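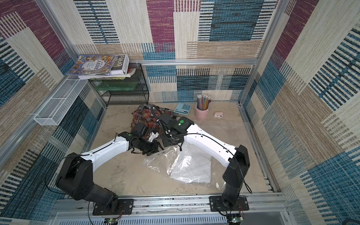 Raloveo is looking for people who want to spend part of October making pattern - big, blocky, stripy, colorful pattern that goes up on walls and turns a plain corner into somewhere you want to look at. This is an open call for our fall wall studio, and you don't need to be a designer, a weaver or any kind of professional to apply. Our starting point is a palette we love and keep coming back to: cream, beige, teal-blue, dark navy and deep magenta. See how the rectangles overlap, and how the fine stripes run across them both ways? Look at the big magenta block up near the top of the back wall, too, with the teal next to it. Your group will take that kind of layout and those colors and do something of its own with them.

Posted May 25, 2026

## What you'll be doing

You'll work in a small group on one three-sided corner: a back wall and two side walls. Every group gets the same palette and the same floor plan, and after that it's up to you. The first sessions are mostly paper, scissors and glue, with a lot of moving rectangles around on a table and arguing happily over whether navy can sit beside magenta (it can!). Then we scale up, draw full-size templates, and cut and stitch the finished panels from wool and cotton remnants.

Konrad Domański leads the color and layout sessions. He has been piecing wall hangings for 30 years and still gets excited about a good stripe. Toon Segers runs the stitching side and will teach you everything from threading the machine to getting a long seam to lie flat. Both of them are patient teachers, and both like it when people try something they wouldn't have tried themselves.

The corners are the fun part. A row of blocks that looks great flat can look very different when it turns 90 degrees and keeps going, so we spend a whole session just on that. Bring opinions.

## Who we'd love to hear from

- Anyone 18 or older who likes working with their hands
- Quilters, knitters, rug people, sign painters, wallpaper fans
- Complete beginners, especially if you're the person who rearranges the cushions at other people's houses
- People who are okay with their favorite piece ending up under somebody else's bigger piece

We have 12 places. Please only apply if you can make most of the sessions, as the groups stay together from start to finish. You should be comfortable standing at a worktable for a while, though there are stools and plenty of breaks. If you need the setup changed so you can take part, tell us what would help and we'll work it out with you before we start.

## The practical stuff

The studio runs for 40 hours in total, split into evening sessions spread through October. The full schedule goes out with the offer letters. We meet in the Skoltitz building, second floor, and there's an elevator by the side entrance.

Taking part is free. We pay each participant $677 for the full program, in two parts: half at the midpoint and half when the panels are hung. Fabric, thread, paper and tools are all provided. Vandenberghe is giving us the remnants, and we've already had a peek at the boxes - the teals are gorgeous. Supper is included at every session.

Finished corners stay up in the Skoltitz building through the end of the year. After that, each group decides what happens to its panels. Last year one group cut theirs up and made seat covers, and we're still a little jealous.

## How to apply

Send us a short note, one page at most, telling us why you'd like to join and which two colors from the palette you'd put side by side first. Add a photo of something you've made if you have one. A hemmed curtain counts, and so does a birthday card.

Applications go through the Tikirix form on our website, or you can drop a paper copy in the Raloveo mailbox in the Skoltitz lobby. Put "Wall studio" at the top and include a phone number or email address. We read every note and reply to everyone, whether or not we can offer a place.

Questions about the sewing go to Toon, and everything else goes to Konrad.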